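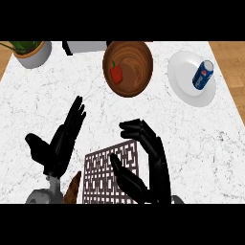 The marble table, with the plant at the far end.

My aunt left me her half of a bakery, and the other half belonged to a woman who hadn't spoken to her since the summer I turned eleven. So that was my spring.

I should back up. The bakery was called Bednárik, after the man who sold it to them, and neither of them ever changed the sign, partly to save money and partly (I think) so they'd never have to agree on a name. My aunt Rose did the breads. Huguette Caron did the pastry. They came in at different hours, used different shelves in the walk-in, and wrote each other notes on the backs of flour receipts. I found a whole cookie tin of those notes after the funeral. "Your butter is on my side." "The side has no name on it." That kind of thing, for years and years.

What they'd fallen out over, I had no idea. My mother said it was money. My cousin said it was a man, but my cousin says everything is a man.

Anyway, I drove up on Mon 6 June with a box of Rose's papers on the passenger seat and a plan to sell. I'd had one conversation with a guy from Wodumex, a company that buys up corner shops and turns them into the kind of place where you pick up a parcel and a sad sandwich, and he'd been very nice and had called me by my first name a lot. All I needed was Huguette's signature next to mine. I figured I'd be home for dinner.

She was rolling dough when I came in the back. She was a lot smaller than I remembered. She looked at my shoes, then at my face, and said, "You have her chin. Wash your hands."

I washed my hands! What else was I going to do? She pushed half the dough across to me and went on rolling, and I stood there in my good blouse making something that looked like a map of Florida. She didn't comment on it. She just reached over, folded Florida in thirds, and gave it back.

There was a kid working the front, Efe Ajayi, nineteen and already more sensible than me. He came through the swinging door with an empty tray, saw me, and stopped.

"Is that the niece?"

"That is the niece," said Huguette.

"Is she selling?"

"I'm right here," I said.

"Are you selling?" he said.

I said I wanted to talk it over with Huguette first, and he nodded like a doctor and took his tray of rolls and went back out. I could hear him being cheerful with the customers, and I felt like a burglar.

We worked until the lunch line died down. Then she made coffee and we sat on the back step, and I got out the papers. I had a whole speech. I'd practiced it in the car, somewhere past the big Inari warehouse, where the traffic always stops and you have nothing to do but talk to yourself. It had a part about honoring what they'd built. I got as far as "honoring" and she held up one hand.

"You want to know why we didn't speak," she said.

I hadn't said that. I did want to know, though.

"It was a cake," she said.

"A cake?"

"For a wedding. July, very hot. Rose drove and I held it. I told her, take the river road, it is smooth. She took the other road." She drank some coffee. "So I had a cake on me. All of it. Down the front, in my shoes. And Rose laughed. She had to stop the car, she laughed so much. And I got out and I walked home."

I waited for the rest of it. There was a dog asleep across the alley, and we both looked at the dog for a while.

"That's it?" I said.

"It was a long walk."

"But you worked in the same building. For years!"

"Yes, well. First I was angry for a week. Then she was angry that I was angry. After that it was how we did things." She shrugged. "We were not unhappy. She left me a loaf every morning. I left her something with almonds. When I had my hip done, she came and sat in the hospital with a magazine. She didn't say one word, she turned the pages very loud."

I laughed at that, because I could hear it. Rose turned pages like she was swatting flies. And then I was crying, on a step, in a blouse with dough on it, and Huguette patted me twice between the shoulders, quite hard, the way you'd burp a baby.

"You laugh like her too," she said. "It's very annoying."

I didn't take the papers out again that day. I told myself I'd do it in the morning. I slept in Rose's apartment upstairs, with her Floklow fan rattling in the window (it has one speed, hurricane), and at some terrible hour I heard the back door open and the lights buzz on below me. I lay there and thought about my job, which is fine, and my apartment, which is fine, and the man from Wodumex, who had already left me a message that began with my name and ended with my name.

Then I went down. I couldn't sleep anyway.

Huguette didn't look up. Rose's end of the bench had been wiped and floured, and there was an apron on the hook, and next to the scale there was one of those flour receipts, turned over. I picked it up. In pencil it said, "15 loaves. Do not put the butter on my side."

"I don't know how to make bread," I told her.

She kept on rolling. I stood there holding the receipt, and it took me an embarrassingly long time to catch on. Then I went and found a pencil, and I wrote underneath, "I don't know how to make bread," and slid it down to her.

She read it. She got out her glasses and read it again, and wrote for quite a while, with her arm curled around the paper like a kid in school. When it came back to me it was the whole recipe, Rose's recipe, down to how long to leave the door propped open on a damp day. She must have been watching her do it all that time.

The first batch was terrible. Efe ate a piece standing up, chewing for longer than anyone should have to, and said he'd sell it as rustic. The phone rang twice while we were cleaning up, and both times I let it go. My hands were a mess, and anyway there was a second batch to get in, and Huguette had just sent me a note about the butter.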